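Jestov User Forum > Cells and Workholding > Good practice
Thread: Shared-workspace rules for two-arm tabletop cells

cantero_ops
I am rewriting the site rules for our small two-arm cells and would like a check before they go to Purificación Pacheco for sign-off. The current draft has four points:
1. One arm holds the shared zone at a time. The other parks with its gripper on its own side of the table.
2. Speed limit in the shared zone is 600 mm/s at the tool, no exceptions for empty moves.
3. Cables are inspected at every shift change, with the arm at full reach in both directions.
4. Loose items stay out of the sweep of either elbow unless they are part of the task.
Point 1 is the one people argue with. Cycle time suffers.

b_iordache
Point 1 is too strict as written. If both controllers share a zone table, you can split the center in two and let each arm claim a half. We ran that way at Flovudden with no contact events I know of. Parking the idle arm every time also adds wear on the shoulder joint.

kettlehole
"No contact events I know of" is not a basis for a rule. Split zones depend on both controllers agreeing on the state of the claim. What happens on a dropped message? With a parked arm the failure is a slow cell. With a split zone it is two grippers in one place.

b_iordache
On a dropped message the claim expires and both arms stop. It is in the configuration, and we tested it before release. I can send the test sheet. 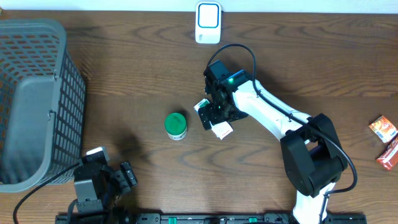
mlt_44
Does the parked arm need its drives off, or is a monitored hold enough?

kettlehole
A monitored hold is enough as long as the hold is checked by something other than the motion program and trips on any movement past the set limit. If you only have the motion program watching itself, take the drives off.

cantero_ops
We have the separate monitor on the Vuteo controllers but not on the older ones, so I will write it both ways. Bogdan, please do send the sheet. I am not promising to change point 1.

rail_and_bolt
Two comments on the rest.
Point 3: shift change is fine, but add an hours limit. We replace gripper cables at 3,000 hours regardless of how they look. Cables routed outside the links get bent at the same spot every cycle, and the jacket can look good long after the conductors are going.
Point 4: "unless they are part of the task" will be read as permission for anything. Say that task items have a marked place and an item outside its mark stops the job.

b_iordache
Agreed on point 4. Disagree on marks for soft packaging. Pouches and wrappers slide, and you will get a stop every few minutes. Use a boundary for the whole group instead.

rail_and_bolt
A boundary works for me if it sits clear of the elbow sweep. Ours did not, and we moved it 2 cm at a time until someone finally drew the sweep on paper.

cantero_ops
Revised text:
Point 3 – inspect at shift change, replace gripper cables at the hours limit set for the cell.
Point 4 – task items stay inside a marked boundary, and the boundary stays outside both elbow sweeps except at the pick position.
Point 1 stands for now. Split zones can be requested per cell with a test record attached. Review in September.

kettlehole
Who signs the request? If it is the same person who wrote the zone table, I would object to that too.

cantero_ops
Pacheco signs. The author of the table cannot.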